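Workshop Notes > Opinion > Machines

In Defense of the Slow Laundry Robot

There is a particular look people give you when they find out you have spent your evenings teaching a machine to deal with laundry. I know it well. My sister has it. The man who sells me cable ties has it. It's the look you'd give someone who was digging a swimming pool with a soup spoon, and it is usually followed by the remark that laundry takes five minutes.

It does take five minutes. Our robot, Anska, took 24 to deal with two pieces of cloth last August, and I went home that night happier than I'd been in months.

I belong to Ploltbridge, a shared workshop where most members make sensible objects such as bookshelves. Snežana Todorova does most of the wiring on Anska. Fuseini Tetteh writes the code and rewrites mine. My own contribution is mechanical, meaning I tighten things, and then I tighten them again after Fuseini has run his code.

The case against us was put most sharply by Benedikt Hagedorn, over by the drill press, in the tone of a man who has finished his own project on time. A home robot, he said, ought to begin with a job worth automating. Cleaning gutters, say. Cloth is a terrible place to start, and who needs help with a shirt?
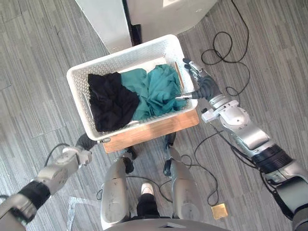
I think he has it backward. A gutter stays where you left it. A shirt has a new shape every time you let go of it, and it has no front, no corner and no handle that a program can count on. Every home is full of stuff like that: blankets, grocery bags, the dog. If your machine can only manage things that hold still and have edges, you've built a factory and put it in the den, where it will wait politely for your family to become more rectangular.

The second complaint is money. We have put over 1,000 dollars of our own into odds and ends alone, and I am not going to pretend that this compares well with folding your own towels. But I notice Benedikt has never been asked what his table saw costs per birdhouse. Hobbies get audited only when they look like they might be useful.

What bothers me more is the promise made by the people who sell these things, that the fiddly part is nearly over and a helpful metal person will shortly be at your door. Anyone who believes it should come and spend an evening with us. I keep a log. It has 152 entries so far, and 21 of them say only "thumb." 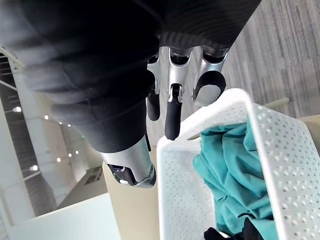

Fuseini and I disagree about the fingers. He wants fewer of them, on the grounds that a simple clamp would do most of the work and break half as often. He's probably right, and I've been voting against him since spring. Some of that is vanity. The rest is that I'd like to find out for myself where a hand stops being worth the trouble, and I can't do that by reading somebody's brochure.

Aba Yakubu, who has the bench beside ours and a low opinion of both of us, has offered a compromise: clamp on the left, fingers on the right, and whoever loses buys the coffee. Snežana has already said she's not wiring it twice.

24 comments

We use cookies to remember your preferences. By continuing to read, you accept our cookie policy.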